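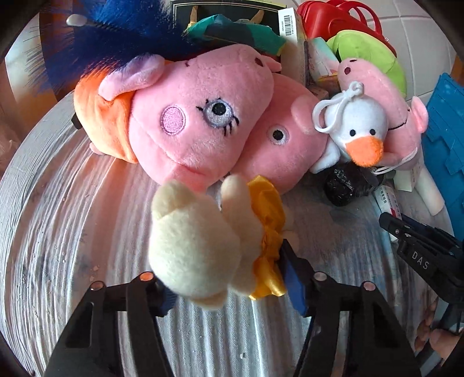
Okay, I said I'd do a thread on mending and caring for old table linen once the weather turned, and it's July and bucketing down, so let's go! 🧵

1/ I learned all of this from Ineke Prins, who ran the linen table at the Esosthorpe market until her knees gave out. She could pick a cotton from a linen with her eyes shut. I still need to wet a corner and squint at it.

2/ Start with the wash, before you touch a needle. Old cloth hides its weak spots when it's full of starch. Cool water, a plain soap, a long soak in the laundry tub. I leave mine overnight and change the water when it goes the colour of tea (it will, and it's so satisfying).

3/ Hold it up to a window afterwards and look for thin patches. I mark them with a loose loop of coloured thread. Pencil works too but I've had it set in the wash and I'm still cross about it.

4/ Darning! My favourite bit. Use thread finer than you think you need. Run your first lines well out past the hole into the sound cloth, leave a tiny loop at each turn, then weave across. The loops let the darn shrink along with everything else.

5/ Gerrit Hermans asked if he can use a wooden mushroom on a tablecloth. Yes, but an upturned saucer is just as good for big flat holes, and you've already got one in the cupboard.

6/ Best find of the year: a damask cloth at the Prarano op shop for 2 dollars. Two dollars!! It had a scorch mark in the middle the size of a saucer and I've covered it with a patch cut from its own hem. You have to go looking for it now.

7/ Stains people have asked me about. Red wine: cold water straight away, then soak. Candle wax: chill it, lift it with a blunt knife, then brown paper and a warm iron. Rust: I've tried lemon and salt in the sun and had mixed luck, so if you've got a better way please tell me.

8/ Ironing. Do it damp, wrong side up, and give yourself a whole podcast for a big one. Or don't iron it! I've come right round on creases. A soft rumpled cloth on the table at breakfast is lovely, and you can be eating toast ten minutes sooner.

9/ Storing: roll, don't fold, if you have the room. Mine go around old cardboard tubes from the fabric shop. If you must fold, change where the creases fall each time you put it away.

10/ Sem Bosman wants to see a proper corner mitre, so I'll do that one next, with the napkins. Get your scraps out and have a practice darn in the meantime!

Last updated: July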